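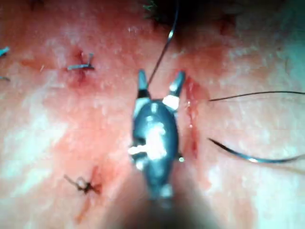
One reader of the last release wrote to say that a list price for an operation means nothing, that no patient ever pays it, and that a table full of list prices is a table full of wishes. I half agree. I still think the wishes are worth writing down in one place, if only to see how badly they disagree with each other. Please keep the complaint in mind while you read the rest.

# tresley-surgery-prices

Published prices for common operations at hospitals and day clinics in the Tresley area, copied from the price sheets that the facilities put on their own websites, and cleaned up as far as I was willing to go.

## What you get

- `sheets.csv` — one row per price sheet, 344 rows
- `prices.csv` — one row per price, 22 columns
- `facilities.csv` — one row per facility, 76 rows
- `procedures.csv` — the 40 procedures I tried to follow, with the names I matched them on
- `notes/` — plain text, messy, read it anyway

Everything is UTF-8 with commas and a header row. Empty means the sheet had nothing in that spot. Zero means the sheet said zero, which happens more than it should.

## What a "price" is here

This is the part people skip, and then they email me.

A price in `prices.csv` is a number that a facility printed next to the name of an operation. It may be the facility fee alone. It may have the surgeon in it, or the surgeon and the anesthesia, or a night in a bed. The column `includes` tries to record which. I filled it only when the sheet said so in words I could quote, and the quote is in `includes_text`. When the sheet was vague, `includes` is empty. I did not guess, and I'd ask you not to guess on my behalf and then cite this dataset for it.

Gallbladder removal is the worst case. Two facilities on the same street can look wildly different, and when you read the footnotes one of them has left out anesthesia, pathology and supplies. Is it cheaper? I don't know. You don't either, from this table.

Hernia repair is almost as bad. Some sheets split it by open or keyhole, some by one side or both, some by neither. `procedure_detail` keeps whatever split the sheet used.

## Columns that need care

| column | what it holds | my opinion of it |
|---|---|---|
| `price_listed` | the number as printed | fine |
| `price_cash` | the "self-pay" or "cash" number | often just the list price with a set discount |
| `price_low`, `price_high` | the range, if a range was given | ranges wide enough to be useless are kept |
| `code` | billing code as printed | typos left in |
| `code_fixed` | my correction | trust it less than `code` |
| `sheet_updated` | month and year the facility claims | see below |

`sheet_updated` deserves its own paragraph. Several facilities change the label at the top of the sheet and leave every number alone. I found sheets labeled as May updates that matched the earlier file line for line. I kept both, marked the later one `same_as_previous = yes`, and would treat any study of "price changes over time" built on this column with suspicion. That includes mine, if I ever get around to it.

## How it was made

Sheets came down as spreadsheets, PDFs, or web pages. Spreadsheets were read directly. PDFs went through Birkitz, a table extractor that is good with ruled lines and hopeless with anything centered. Web pages were copied by hand.

Matching a printed name to one of the procedures was done with a word list first, then by eye. The word list is in `procedures.csv`. I tried Zident for the matching in an earlier version. It reported high confidence on nearly everything, including a row where "knee scope" had been matched to a parking charge, so I took it out.

Facilities in the Yagi group all share one sheet template with the facility name pasted on top. Their prices are identical at every site, to the cent. Maybe they do charge the same everywhere. I have my doubts, and you should probably count the group once in any average. `group` is there so you can.

## Uses I think are reasonable

Checking whether a facility posts anything at all. Looking at how sheets are laid out. Finding the wording that facilities use for the same operation. Giving students a dirty table to clean.

## Uses I would argue with

- Ranking hospitals by cost. See everything above.
- Telling a patient what they will owe. Call the billing office and get it in writing.
- Anything about quality. There is no outcome data in here: no infections, no returns to the operating room, no lengths of stay. A low number says nothing about how the operation went.
- Training a model to "predict surgery prices." It will learn the templates.

## Known problems

1. Cataract surgery is sometimes priced per eye and sometimes per patient. `unit` is empty when the sheet doesn't say.
2. Currency signs were lost in one batch of PDFs. I put them back by hand and may have missed a few.
3. Facilities that post nothing are listed in `facilities.csv` with `sheet_count = 0`. They are not the same as facilities that don't operate. A couple of them told me on the phone that the prices were "online." They were not online.
4. Deposits and prices are mixed on some of the smaller clinics' sheets. I flagged the ones I caught in `maybe_deposit`.
5. Drug and implant charges are missing almost everywhere. For a hip replacement that is a large hole.

## Loading it

```
import pandas as pd
p = pd.read_csv("prices.csv", dtype={"code": str})
p = p[p["same_as_previous"] != "yes"]
```

Read `code` as text. If you let it load as a number you will drop leading zeros and then report the result to me as a bug.

## Fixes

Open an issue with the `sheet_id` and the line on the original sheet. Screenshots of somebody else's chart won't be merged. If you work for a facility and think your number is wrong, correct your own sheet first — I copy what you publish, and I will pick it up on the next pass.

## License

The tables are CC BY 4.0. The original sheets belong to whoever posted them and are not included. Links are in `sheets.csv`, and a fair share of them are already dead.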